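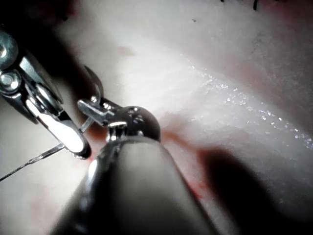

Fig. 6. Small curved needle at the metal jaws, tip upwards.

Section 4: Setting up the frame and sewing your first sections

Last revised Wed 19 June

By now you should have the Brekke frame out of its box and the feet screwed on (Section 2), and your paper folded and pressed (Section 3). If your folded sections are still springy, put them back under the boards and have a cup of tea. I mean it, an overnight press is best, and I've rushed this more times than I'd like to admit.

What you need on the table

The Brekke frame with its crossbar and both wing nuts
Linen tape, three lengths, each 300 mm
Zomine thread, medium, one reel
The beeswax block (the little round one, not the candle stub I sometimes throw in as a spare)
One straight needle and one curved needle
Your 14 folded sections, in order
A pencil, a ruler and a bone folder

4.1 Fitting the crossbar

1. Stand the frame with the slot facing you. If the maker's stamp is looking at you, it's back to front.
2. Spin each wing nut down until there's about a hand's width between it and the base.
3. Drop the crossbar over both posts. It should sit on the nuts without any forcing.
4. Look at it from the front and turn one nut or the other until the bar is level. By eye is fine.

Note: frames sold before May have slightly tighter holes in the crossbar. If yours sticks, rub a bit of the beeswax round the inside of each hole and try again. Please don't sand it! I had two come back with holes you could lose a finger in.

4.2 Putting the tapes on

1. Fold one end of a tape over the crossbar and pin it to itself.
2. Take the other end down through the slot and pin it round the brass key underneath.
3. Do the same with the other two. Don't worry about where they sit yet.
4. Lay one section on the base with its fold against the tapes, and slide the tapes along until they line up with your pencil marks.
5. Now raise the wing nuts, a turn on the left, a turn on the right, until the tapes are tight. Flick one. You want a dull sort of thud.

Caution: stop when you hear the thud. The posts are beech and they're tough, but the threads cut into them aren't, and a stripped post means a new frame.

4.3 Thread

Cut a piece as long as your arm and half again. Everybody wants to cut more so they don't have to join it, and then everybody spends the evening picking out knots. Pull it over the beeswax twice, then run it between finger and thumb to warm the wax in. It ought to feel slightly grippy, a bit like dental floss.

A reel of the Zomine holds 475 metres, so you won't run out on this book or the next dozen. Keep it out of the sun though, it goes brittle on a windowsill.

Note: Meinrad Brunner, who taught me in Skondach, never waxed his thread at all and his books are still in one piece. I've tried it his way and my thread frayed at the sixth section. Have a go if you like, but wax it the first time.

4.4 Sewing

1. Open the first section at its middle and lay it on the base, fold against the tapes.
2. With the straight needle, go in from the outside at the right-hand end hole. Leave a tail as long as your finger.
3. Come out beside the first tape, go across the front of it and back in on the other side. Same for the other two tapes.
4. Come out at the left-hand end hole. Pull the thread snug, always along the fold and never straight towards you - pulling towards you tears the paper, and it tears right at the hole where you can't hide it.
5. Put the second section on top and sew back the other way. At the end, tie to your tail with a double knot.
6. Carry on with the third. From here on, each time you reach the end, slip the needle behind the stitch joining the two sections below and up through the loop. That's your kettle stitch.

The straight needle does all the work inside the folds. Swap to the curved one for the kettle stitches once the stack gets higher, as it dips in behind and comes back out without you having to bend the spine about. Blunt tips are kinder to the paper if you have the choice. If you've only got a sharp one, go slowly and watch you don't split the thread that's already there.

Caution: curved needles roll. Park yours in the cork on the side of the frame whenever you put it down, especially if you've got a cat or bare feet.

4.5 Checking before you take it off

1. Press down on the stack with the bone folder and look along the spine. The sections should climb evenly.
2. If one end is higher, your kettle stitches at that end are loose. Tease the slack along with the needle tip, starting from the bottom.
3. Lower the wing nuts, unpin the tapes and lift the whole thing off. Trim the tapes to two fingers' width either side.

I reckon I've sewn some 1,000 of these by now and the first section still wanders off to the left if I don't hold it. Put a small weight on it.

Keep the Gastar paste shut until you get to Section 5. It skins over fast once the lid is off, and you'll want both hands free for the mull.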